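# The Nernside Ferry

The ferry to Nernside stopped running in December, and Modupe Jibrin was the last person to buy a return ticket. She knew this because the man in the booth tore it off the roll and then put the roll in his coat pocket.

"You won't need the back half," he said. "There's a bus from the other side now. Over the bridge."

"I paid for it, though."

"You did."

She put it in her purse and went aboard. There were four other passengers, and all of them stayed in the cabin with the heater. Modupe stood outside by the rail. She had grown up on the far bank and had crossed this water every school day until she was seventeen, and in all that time she had sat in the cabin too. She wanted to see what she had missed. It was gray water and some pilings, mostly.

Her father's house was up the hill from the landing, the second one past the church. He had been dead since the spring. Her brother Aliyu had the keys and was supposed to be there by noon. At a quarter past one he pulled up in a truck with someone else's name painted on the door.

"Bridge was backed up," he said.

"I took the ferry."

"Why?"

She didn't have an answer ready, so she picked up a box from the truck bed and carried it in.

They had agreed to do the kitchen first. Aliyu wrapped plates in newspaper and Modupe wiped out the cabinets after him. Neither of them wanted the plates. There was a woman in Olent who ran a shop and had offered 400 dollars for everything in the kitchen and the dining room, sight unseen, and they had said yes over the phone within a minute of each other.

"We could have gotten more," Aliyu said.

"You said yes first."

"You said it louder."

By three o'clock they had finished the plates and gone on to the drawers. In the one under the phone, below the takeout menus, Modupe found a notebook with a green cover. She opened it in the middle. It was her father's handwriting, small and leaning left, and every line was a date and a number and sometimes a word or two. Fog. Late. New captain. Engine trouble, Trudberg side.

"What is it?" Aliyu said.

"I think it's the ferry."

He came and read over her shoulder. Their father had worked at the cannery in Trudberg for most of his life and had taken the first boat over every morning. It looked as though he had written down each crossing. The numbers went up by one. On the last page that had anything on it, the number was 1,064, and the word beside it was Knee.

"That's when he had the surgery," Aliyu said. "He took the car after that. When they let him drive."

"This can't be all of them. He worked there for thirty years."

"So there are other notebooks."

They stopped packing and looked. They went through the desk in the hall, and the closet, and the trunk at the foot of the bed, where there were wool blankets and a rifle case with no rifle in it. Aliyu got the ladder and went up into the attic with a flashlight in his teeth. Modupe sat on the bed and turned pages. He had written Rain a great deal. He had written Sat with Pastor. He had written M. sick, home, and she tried to work out from the date how old she would have been. Nine. She remembered the bed and the radio, and her mother bringing her toast, but she hadn't known that he noticed.

Aliyu came down with dust on his shoulders.

"Insulation," he said. "And a sled."

"Our sled?"

"Some sled."

It was getting dark by then. He had to have the truck back by seven, and they hadn't eaten since morning, so they sat on the kitchen floor with their backs against the stove and shared a sandwich he had bought at the gas station. He ate his half in four bites. She picked the tomato out of hers and gave it to him, the way she always had, and he ate that too.

"Do you want it?" he said, nodding at the notebook.

"Do you?"

"I asked you."

She thought about it. Her apartment was small and she had a rule about bringing things home. She had already broken it for the mantel clock and for a coat that didn't fit her.

"We could take turns," she said. "You have it a year and then I have it a year."

"Like a dog."

"Like a dog, yes."

"I'd lose it," he said. "You know I would. You take it."
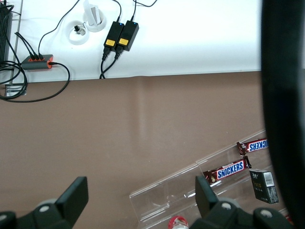
## The Second Notebook

The other one came in the mail, five months later. The note with it was dated 2023-05-29, and it was from the woman with the shop in Olent. She had sold the dining room sideboard to a couple who wanted to paint it, and when they pulled the drawers they found a notebook taped to the back of one. She had read a page or two, she wrote, and she hoped that was all right. There was no charge for the postage.

It was blue. Modupe put it on the counter and made herself some rice before she opened it. She had expected the early crossings. The first line was dated a week after the surgery.

The numbers started over at one. There were no captains in this one and no fog. The words were street names and the names of people in town, and it took her a couple of pages to see that it was walks. The doctor must have told him to. One, mailbox. Two, mailbox. 3 was the church, and beside it he had put Slow. By the summer he was going all the way down to the landing, and it said Landing on line after line, with the time, and the time was always ten to six in the morning. He had gone down to see the first boat off.

She called her brother.

"Read me some," he said.

She read him roughly 20 of them. She could hear a television behind him, and then she couldn't.

"Landing," he said. "What did he do there?"

"It doesn't say."

"He drove to work, though. He had to be at work by seven."

"He must have walked back up and gotten the car."

"On that knee."

"I guess so."

Aliyu was quiet for a while. Then he said he could come by on his way home from a job later in the month, if she was going to be around, and she said she would be. He asked if she still had the green one. She told him it was on the shelf by the clock.

After they hung up she took her purse down from the hook and found the back half of the ticket, which had gone soft at the corners. She put it in the blue notebook at the page where the walks ended, and washed the pot.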